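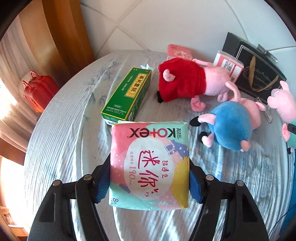
Hand gripper, Kotex pack between the blue pads, round table cloth setup.

Gripper check, Stodemon build, shared workshop
Checked by: Zahira Harahap
Month: October

1. Screws on both jaws: OK. Heads sit flat. I tightened them again after cycle 71.
2. Blue pads: OK. Glue is holding. Please do not clean with alcohol.
3. Jaw arms, cracks: OK. Looked with the lamp, also near the cutouts.
4. Pinch guard: NOT OK. Missing from the left side. Nasution will print a new one.
5. Soft pack grip: OK with comment. Puffy packs need less force, I set it to 129.
6. Cables away from hands: to improve. Two clips are ordered.
7. Stop button: OK, tested 2 times.

Total cycles in the log: 2,763. Next check is after the guard is mounted.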